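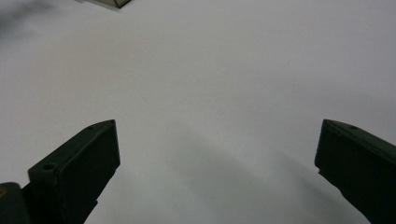 Photo : Ilari Miettinen / Skekbridge

Début d'épisode avec la pince ouverte : garder ou couper ?

Bonjour à tous. Je collecte des démonstrations avec une pince tenue à la main, pour une tâche de saisie simple. J'ai 68 épisodes. Dans beaucoup d'entre eux, les premières images montrent surtout la surface blanche, les deux doigts verts écartés et l'ombre au milieu. L'objet n'entre presque pas dans le champ. Est-ce que je dois supprimer ces images avant l'entraînement ? Je m'excuse pour mon français.
Ilari Miettinen, 8 février 2022

2 réponses

Hilkka Laaksonen
Gardez une partie. Le modèle doit apprendre aussi l'approche, donc il lui faut des images où rien n'est saisi. Chez moi, je laisse 14 images avant le premier mouvement et je coupe le reste. Pour l'ombre, je vous conseille de changer la lampe de place entre les séries, sinon le modèle risque de s'appuyer dessus.

Esko Vainio
Moi je coupe tout. Avec 400 épisodes ça passe. Vérifiez l'exposition aussi, votre blanc est plutôt gris.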